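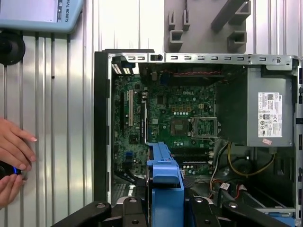 Cell 5, Nariswood teardown line. Open chassis on its side, blue bracket at the gripper.

Start-of-shift checklist with comments, S. Yüksel

1. Pendant on its mount by the wall. OK. Last month it lived on a chair.

2. Gripper bolts, all heads, by hand and then by torque wrench. One on the left plate took a quarter turn. It took a quarter turn in December too. Marked with paint pen so we can watch it lie to us.

3. Finger faces clean. Wiped. Whatever was on them, it was once a thermal pad.

4. Chassis seated, side panel off, interior up. OK. If it rocks, reseat it. Do not wedge it with a glove.

5. Processor out of the socket before the arm goes near the board. OK.

6. Power supply: leave it closed. Mains cord unplugged and hung where you can see it. OK.

7. Loose cables clear of the gripper path. Passed on second try. The yellow and black bundle has opinions.

8. Bracket pull at slow speed, hands outside the line. Program 617, around 33 seconds. OK.

9. Stop button tested from both sides. OK. Afolabi tested it a third time during my coffee.

10. Cycle counter: 3106. Grease is due. Grease has been ordered from Tultitz, which is how we describe not having grease.

Open items: 2, 10. Cell released for slow speed only until both are closed.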